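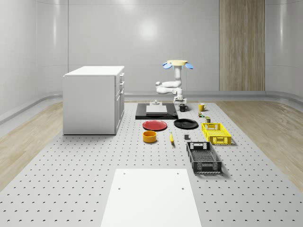 Write the rule down before you run the trial

Posted Jun 4, 2018

Short one today, or it was meant to be. I have a deadline and I'm mad about benchmarks.

Every group doing tabletop manipulation in simulation has a scene by now. Arm at the back, pegboard floor, some mugs, a couple of plates, a basket or two, the banana. Always the banana. Fine. I like the banana. Scenes are not the problem. The problem is what gets written next to them, and mostly that's nothing.

Take "put the mug in the basket." Which mug, if there's a black one and a yellow one? Which basket, same question? Does it count if the mug is on its side? If the handle is hooked over the rim and the body is hanging outside? If the basket slid a hand's width on the way? I've read papers that report a success rate to one decimal place and answer none of this. The number is the only thing anyone copies into their own table, and then we all argue over two points of difference that could be entirely the handle.

So, rules. I've been pushing these at Minden since last July and we've gotten maybe half of them to stick.

Success gets defined before the first trial. In words, in the same file as the scene. If you change the definition you change the version number and rerun everything. Yes everything. We did 653 runs on the plate task under the old wording, then somebody pointed out that a plate resting on the edge of another plate was passing. Threw them out. It hurt. It should hurt, that's how you learn to write the sentence properly the first time.

Clutter is part of the task. Publish all of it. People list the target object and say "plus distractors." No. A little can next to a mug changes the approach. A cube sitting by itself between the fruit and the basket is a thing the arm may have to go over. Give me every object, every pose, every mass and friction value. Gu's format does this already and it's not even hard to read, one line per object. Use it or use something like it, I dont care which.

Say how the poses were drawn. Fixed layout, random layout, random within a box? Random until it looked reasonable? That last one is very common and never admitted. If a person rejected layouts by eye then say so and keep the rejects. The rejects are where your policy fails, I'd bet money on it.

Collisions count. An arm that gets the banana into the bowl and shoves both plates across the board on the way has not done the job. Would you accept that in a kitchen? Altow logs any contact over 5 newtons with a non-target object and marks the run as a fail. I think 5 is too strict for plastic baskets and we use 9. But they have a number, in writing, and I can disagree with it. That is the whole point of a number.

Report the pretty one and the ugly one. Simulated scenes are clean. White walls, soft light, shadows all going the same polite direction. Good for debugging. Then somebody puts a video of it in a talk and the room quietly hears "works." If you have no results under bad lighting or with a scratched-up dull plate, put that in the abstract where people will see it. Not on page eleven.

The usual objection: this slows people down. Small labs can't do it, students have four months, etc. I've heard this from Stivano more than once and I take it seriously, they're a small shop and they ship things. But look at where the time goes. Writing out the definitions took us an afternoon. An afternoon! We spent longer then that arguing about the logo. Running 3,000 trials that can't be compared with anybody else's 3,000 trials, that's the slow way.

The other objection is better. Rules harden. Write down a standard tabletop and in two years everyone's arm is brilliant at that tabletop and helpless at the next one over. True. Seen it happen with grasping sets. My answer is to standardize the paperwork and leave the table alone. Bring your own objects, your own layout, mount your arm wherever you want. Just tell me what you did and what you called a win, in enough detail that I could run it here and get mad at you for a specific reason.

I'd also like reviewers to start bouncing papers for this. One line: success criterion not stated, please revise. I did it twice this spring. Both came back with a real definition, and one of them came back with a lower number, which the authors printed. Good for them.

Ok, deadline. The template we use is one page of plain text, write me and I'll send it. Fix it if it's wrong and send it back.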